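November 21, 2024
By Leokadia Pawlak

Our student robotics club has been running the Clestarton gripper kit since June, mostly on one assignment: pick up a cut flower by the stem and set it in a second vase without marking the petals. The kit cost us 224 dollars with the spare finger pads. Assembly took two meetings. The printed manual skips the cable routing, so route the cable before you close the rear cover or you will be opening it again.

Grip force is set in software on a scale of 0 to 200. Tulip stems crush easily, and Cornel Ciobanu, who wrote most of our control code, settled on 81 after a lot of bent stems. The setting does not survive a power cycle. We reload it from a script at startup.
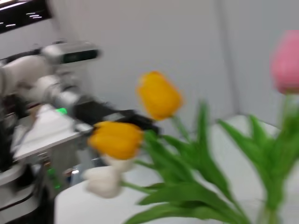
The arm and gripper at the tulips, two yellow, one white and one pink.

Position feedback is good when the fingers are nearly closed and poor when they are wide open. For stems this hardly matters. For the blocks used in the beginner exercises it does, and Aurel Ursu's group went back to the older Pista gripper for those — it is slower, but it reports the same width every time.

The body of the gripper is bulky. In a crowded vase it pushes neighboring blooms aside on the approach, and the students had to plan a path from the side with the fewest leaves. Longer fingers would fix this. The maker does not sell any.

Recommended for a club that already has an arm and someone comfortable editing config files. First-year teams should start with the Pista.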